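5/28/22

Cup day, finally! I've been putting off the break corner for ages, and this morning I went to make tea and had to move three things to get at one mug, so that was that. Everything drinkable-from came off the shelf and onto the table with the hearts on it. Sachiko Shimada says we own too many vessels for the number of people who come in, and she's right, but she is also responsible for at least two of them (I know about the goblet, Sachiko).

The plan is to keep what gets used, send the spares over to Uswood for their open studio in June, and find somewhere better for the jars. I'm sorting by feel, mostly. Pick it up, pretend there's coffee in it, decide. 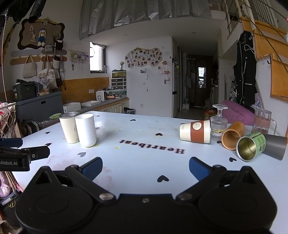 The rule I set myself was 15 minutes and no reminiscing. I broke both halves of it almost at once. I'd forgotten how nice the bamboo one is to hold! It's light, it's warm in the hand, and it's useless for anyone who wants a handle, but I'd drink out of it every day if I could remember to oil it. Note to self: the oil is in the Mazandarani tin, second drawer, NOT the one with the brushes.

Metal cups: I go back and forth. They survive being dropped (tested, many times, mostly by me) and they don't take up the smell of yesterday's coffee, but you can't put them in the microwave, and every single visitor tries. I'm thinking we put them on the Timeo shelf by the door, well out of microwave range, and use them for water only.

Tried the shelf spacing while I was at it. The old gap was 5 inches, and the taller tumblers scrape going in. Moved the pegs up one hole and it's much better, although now the top row is a stretch for anyone shorter than me. Sachiko, please try it and complain in writing.
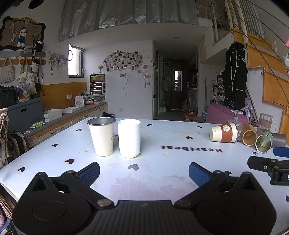
Labels next. I had a go with the Jevura stickers and they peel the minute there's any steam, so I'm leaning toward no labels at all and just letting people learn their own cup. It's easier than it sounds, because the designs are so different. Nobody is going to confuse the little bear tumbler with a plain white cup, and if they do I'd like to meet them. The jar with the wooden lid can go back to holding sugar, or tea, whichever turns up first in the Uswood box.

Still to do: wipe down the shelf, have a go at the pinkish mark on the tablecloth (cold water first, then the soap bar), ask whether Uswood wants glass as well or only metal. Also buy a sponge. The old one is a disgrace.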